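How Does a Mine Get Its Money?

Digging for metal costs a lot. A company has to pay for drills, trucks, fuel and workers long before it sells anything. So where does the money come from?

Let's say a small company called Stuletley thinks there is copper under a hill. It has 8 workers and very little cash. The boss, Esther Kirui, has two main choices.

The first choice is a loan. A bank hands over the money, and Stuletley must pay it back later with a bit extra. The extra is called interest. The bank wants its money back even if there is no copper.

The second choice is to sell shares. A share is a small piece of a company. If Stuletley sells 2000 shares, each one is a tiny slice of the whole business. The people who buy them are called shareholders.

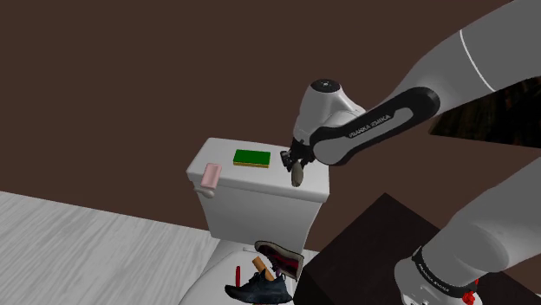
Bathrooms have metal parts too, often hidden inside the tank or the wall.

Marisol Tello buys 6 shares. If the company finds plenty of copper, other people may want shares too, and the price can go up. Then Marisol could sell hers for more than she paid. If the drills find only plain rock, her shares may be worth almost nothing - and she can't ask for her money back.

Most small mining companies sell shares many times. One sale pays for maps and tests. The next might pay for drilling. A real mine comes much later, if it comes at all.

Words to know
Interest: extra money paid on a loan
Share: a small piece of a company
Shareholder: a person who owns shares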